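Tateo Student Robotics Day: a visit to the gripper room

I had been meaning to get to the Tateo open day for three summers, and on 12th July I finally made it, with a notebook, a sandwich and far too much time before the doors opened. The student robotics course runs from October until the end of June, and the open day is when the teams bring everything out and let strangers ask questions. I asked a lot of them!

You sign in downstairs, where they hand you a numbered sticker (mine was 153) and a map that makes sense once you realize it's printed upside down relative to the front door. The ground floor is the Mamov hall, given over to wheeled robots this year. There was a line-following race going on a taped floor, very loud, lots of small children lying on their stomachs to get a better view. One robot left the course entirely and headed for the coat racks, and got the biggest cheer of the morning.

I liked all that, but what I'd come for was upstairs. Seven teams took the manipulation project this year, and each one had a corner or a bench in the long room at the back. The assignment is simple to say: teach an arm to do a household job by first doing it yourself, over and over, with a hand-held gripper that has a camera on it. The recordings then go into training. Teams choose their own job. One had gone for folding napkins, another for sorting spoons, and there was a brave pair trying to get an arm to water a plant.

I spent the longest with the Drikau team, who had picked packing and unpacking food containers. They work at a white table with the lights right over it, and the students take turns on the gripper, which you squeeze to bring two black fingers together. Their target for the year was 2000 recorded tries, and they got there in the last week of term. You can tell who has put in the hours, too. The experienced ones move slowly and keep their elbows in, and they were very patient with visitors (me) who waved the thing around like a barbecue fork.
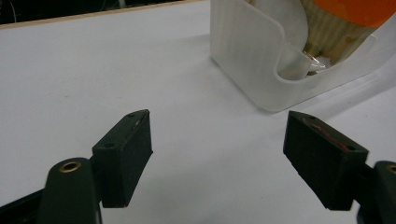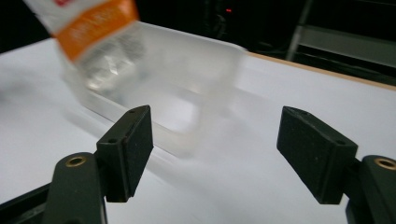
Gripper's-eye views from the white table, with the frosted container beyond the fingertips in both.

What surprised me was how much of the talk was about plastic. Clear plastic is hard for a camera, since it's mostly reflections, and it's hard for fingers too. One student told me that a bag never sits the same way twice, so they stopped trying to lay things out neatly and began shuffling everything between tries on purpose. She had a page of notes on crinkly packaging alone. I would happily have read the whole thing.

They also talked me through the fingertips. The team is on version 11 of the pad design, and the old ones live in a biscuit tin that gets passed around for visitors to handle. The early pads were smooth and let go of everything. Then came a rubbery set that wouldn't let go at all, and you can imagine how that went with a plastic bag. I had a turn with the gripper myself and managed to move a paper cup from one side of a tray to the other, which took me roughly as long as eating lunch.

Across the aisle the Ueda team had their arm running by itself, sorting spoons. It missed a few, paused, went back and tried again, and the little crowd around it got very quiet every time the fingers came down. I stayed through two full trays and clapped like everybody else.

A few practical notes if you're thinking of going next year. Go upstairs first, as the long room fills up after lunch and the benches are hard to see past a row of backpacks. The elevator is slow but it does come. Coffee is in the courtyard, cash only, and the lemon cake was gone by the time I got there. If you want a turn on a gripper, put your name on the sheet by the door as soon as you arrive.

The new course starts in October, and the Drikau students told me they want to hand their table over to the next group with all the recordings and the tin of old pads. They're hoping somebody will take on lids.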